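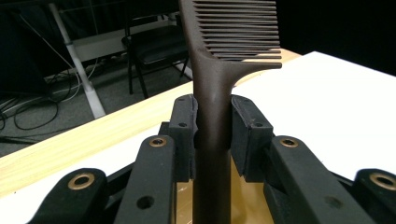 **What is the Cidalness gripper good for?** Less than the forum threads claim. It's a hand-held gripper that you can put together in a shared workshop over a few evenings, and it will hold light household objects if you take your time. A rat-tail comb is a fair sample of what it handles well: the handle is slim, both pads press on it from the sides, and the comb can be held upright. Ask it to hold a bag of rice and you'll be disappointed. We wrote this page for members of the Ovdale workshop who have read the exciting version somewhere else.

**Do I need to know how to code?**

Only if you plan to do something with the camera. The mechanical part is printed arms, screws and brass bushings. If you can assemble a cheap bookcase without losing your temper, you can assemble this.

**How long does the build take?**

The plans say 2 evenings. Our last build took 9, and a good part of that went into reprinting arms whose holes came out too tight. Newer printers may do better. We'd like to see it before we change the number.
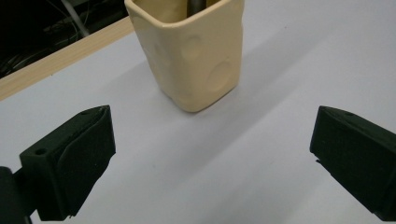 **Can it pick up a cup?** Sometimes, and this is where most of the overselling happens. The videos people link to us nearly always use a straight-sided plastic tumbler. Try something with rounded corners and uneven walls, like the square cream cup with the cheese-hole dimples, and the flat pads have a lot less to agree with. A pad can land across a dimple and touch only its rim. Open the fingers wide, come in level, and close slowly. If there's something standing in the cup, as there is in ours, take it out before your first tries.

**Is the Flusatness pad upgrade worth the money?**

We don't think so. We ran 30 grabs with the standard pads and 30 with the Flusatness set, same objects, same person holding the tool. The difference was too small for us to care about. They do look nicer. If your old pads are worn smooth, buy whichever set is cheaper.

**Will it ever work by itself, on an arm?**

That's the plan in the Cavalcanti build notes, and people have been asking since January. Our answer is the same as it was then: let's see one hold up through an ordinary workshop evening first. Moving a gripper by hand hides a lot of sins. Your wrist corrects for slop in the joints without you noticing, and a motor won't. 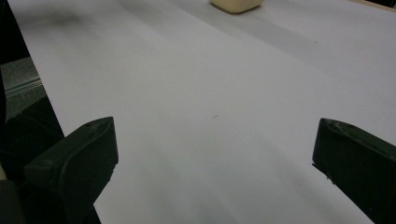 **Which screws should I use for the pads?**

Use the short ones listed in the parts sheet, and tighten them by hand. A power driver strips printed plastic in a second. Stop when the pad no longer shifts under your thumb, then check again after the first session.

**The fingers don't close evenly. Did I print something wrong?**

Maybe, but check the joints first. One stiff bushing is enough to make one side lag behind the other. Take the arms off, move each joint on its own, and find the one that drags. Don't start filing until you know which it is. We have a drawer of arms that were filed on a hunch, and you're welcome to look through it as a warning.

**Should I practice on a plain table or a messy one?**

Start plain. A white top makes it easy to judge where the pads are, and one object at a time is plenty. Just don't confuse good results there with good results in a kitchen. Most of the success rates quoted online come from a clean table and a patient operator, and they rarely say so. 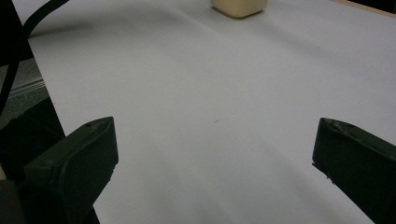 When you do move on to a messier table, change one thing at a time. Add a second object, or change the light, but leave the other alone until you've had a fair number of tries. Write down the misses too. A log with only good grabs in it is no use to the next builder.

**Can I borrow the workshop's gripper before I build my own?**

Please do. Evening sessions start at 7 p.m., and you can try it on whatever you bring from home, within reason. A few people have gone straight off the idea after an hour with it, which saved them a spool of filament.

**Where do I report a mistake on this page?**

Leave a note in the Cidalness folder by the printers. Measurements are welcome. If you're writing to say that yours works perfectly, bring it along and show us.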